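4.2 What counts as a heap

Laundry manuals begin with the garment already flat. The sleeves lie out to the sides, the collar points away from the reader, and the first instruction is a fold. How the garment came to be in this enviable state is left to the imagination, and in our household diaries it is also where most of the swearing happens. Of the 3,346 diary entries in the Kulonine collection, 700 concern the stretch between picking up a garment and having something on the table that could be folded at all. We call this stretch the opening, for lack of a better word and after rejecting several worse ones.

The coding scheme for the opening uses six states: heap, rope, half-heap, one sleeve out, both sleeves out, and flat. The heap is the least interesting to look at and the hardest to agree on. Dark knitwear is the chief offender. A navy garment bunched over itself shows its folds poorly, and coders who could find a cuff on a striped shirt in a moment would argue over the same cuff in navy until lunch. A light cloth under the garment helps with the outline (Figure 6) and does nothing for the interior, where the trouble is.

Figure 6. Dark navy garment, coded as heap, on a light blue table cloth. A utility knife lies on the cloth to the right. 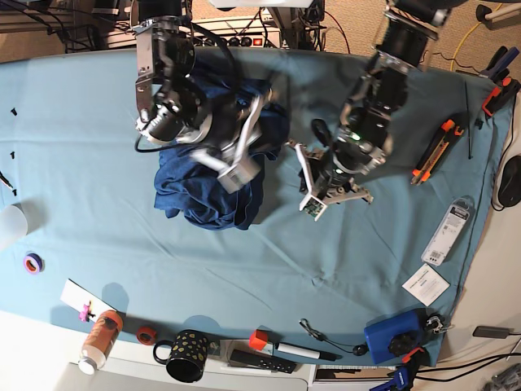
The second source of disagreement was the table itself. Our protocol, drafted at Alent one August with great confidence, assumed a cleared surface. The diaries soon cured us of that. People fold next to the mail, the scissors, the charger and whatever arrived in a blister pack and has yet to be put away, and they move these things only when a sleeve lands on them. We therefore added a field for neighboring objects, and a second field for whether the writer seemed aware of them. The second was dropped after the Skaltier round, when it came back blank in nearly every entry — a result of sorts.

One sleeve out proved the most useful state. A single sleeve drawn flat gives the garment a direction, even when the body is still a pile with opinions of its own. Coders given a heap named the garment cautiously ("top, maybe"); coders given one sleeve committed themselves. 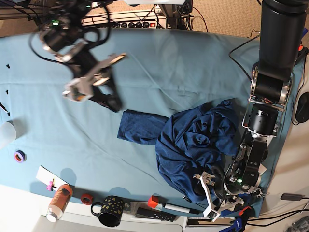
Yao-tsung Lui, reading a draft of this section, objected that one sleeve out is a flattering name for a heap with an arm, and that the diaries from Kan treat the two as the same thing. We accept the second point. In the Kan entries the writer tends to pull the first sleeve, lose interest, and start again from the hem, so that the state is passed through without comment. We have kept the distinction and marked the Kan entries separately, which satisfied Lui up to a point.

The cloth raised a problem we had not planned for. A covering spread over a table is itself laundry, and it wrinkles. Several writers reported smoothing the cloth first, then the garment, then the cloth again, and in six entries the cloth was folded by mistake.
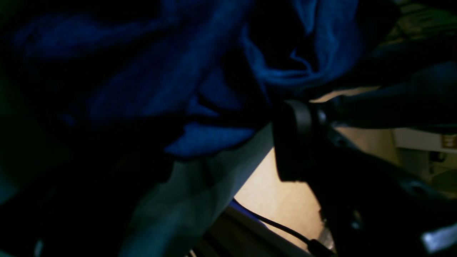
Folds in the covering were initially coded with those of the garment, an error that surfaced on a Friday and took the following week to undo. The revised scheme records the two fabrics on separate lines. Where a coder could not tell which fabric a fold belonged to, the fold was entered as shared and excluded from the agreement scores in Section 5, and those scores are accordingly a little better than we deserve.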